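If you've followed the earlier pages in the Hakness docs, you already have both grippers streaming and a folder of recordings that you're itching to train on. Hold off just a little longer! Before any of it goes near a policy, we need to line up three streams in time: the two wrist cameras and the head camera. I used to skip this step, and I paid for it with a whole June of puzzling results.

## Step 1: Mask the gripper body

Each wrist camera sees a good deal of its own gripper, and the feature tracker will happily lock onto those edges if you let it. Draw the mask once per gripper and save it next to the calibration file. Leave the notch in the middle unmasked, though, because the policy wants that part later on.
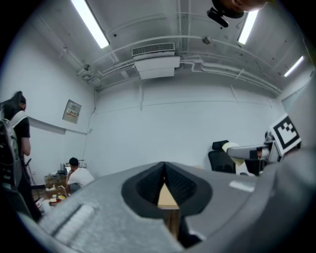 *Wrist view before masking. The marker on the other gripper is at the right.*

Now run:

```
hakness mask --stream wrist_left --out masks/left.png
hakness mask --stream wrist_right --out masks/right.png
```

Open both files and check them by eye. With a fisheye lens, a mask that's a few pixels short usually goes wrong out near the rim, so look there first (zoom way in, it's worth it).

## Step 2: Find the marker cubes

The head camera gives us a second opinion on where the grippers are. Run `hakness cubes --stream head` and let it chew through the recording. On my old desktop a clip of 3,000 frames takes about 2 minutes, so there's time to put the kettle on. 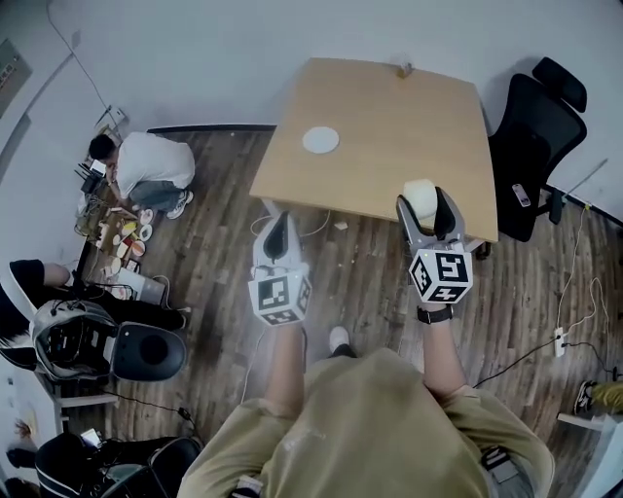 *Head view, with a marker cube on each gripper.*

You'll get one pose track per cube. Short gaps are fine and get filled in; anything longer than 30 frames is left blank, and I'd leave it that way.

## Step 3: Solve for the offset

```
hakness sync --ref head --max-shift 165
```

The shift is in milliseconds. The solver compares how fast each gripper moves in its own track with how fast its cube moves in the head view, then slides one against the other until they agree. If the answer lands right on the limit, don't trust it! Raise the limit and run it again, and if it still sticks there, check that you haven't swapped left and right in `session.yaml`. I've done that more often than I'd like to admit.

Once both offsets are written to the session file, you can move on to the Skanine export page.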